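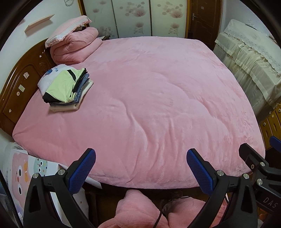 The Losance Student Robotics Club invites applications from students who wish to take part in its household tasks project during the current school year. The project asks how a machine might be taught ordinary bedroom chores, and participants work in real homes with hand-held grippers. A typical task involves a bed with a rumpled pink cover, a quilt folded into a tall bundle with a pillow on top, and a short stack of folded clothes set down beside the headboard. Soft items of this kind remain difficult for automated systems, and the club has made them its subject for the year.

Home | Clubs | Calls | Calendar | Contact

Call for participants
Posted 2022-10-25

The club seeks 19 new participants. Places are open to students in any course of study at Losance, and no earlier experience with robots is required. Members who joined in September do not need to apply again.

Participants will be expected to:
- attend the introductory class and the safety briefing;
- complete around 60 hours of recorded practice at home;
- keep a written log of each task, including tasks left unfinished;
- help prepare the club's entry for the Jurelden Cup, a student competition in household automation.

Equipment is lent free of charge and must be returned at the end of the project. Applicants under 18 need the written consent of a parent or guardian. Other members of the household should also agree to the recordings before an application is made.

The club's shared collection now holds 2,969 recorded tasks. Work on folding is led by Orsolya Balogh – questions about the practice hours should be sent to her. Piroska Győri is responsible for the competition team and for the loan of equipment.

To apply, submit a letter of no more than one page, stating your course, the hours you have free, and the rooms in which you could work. Letters may be left at the club office in the Fekete Building. Applicants will be notified in writing.

Contact the club office | © 2022 Losance Student Robotics Club | Back to top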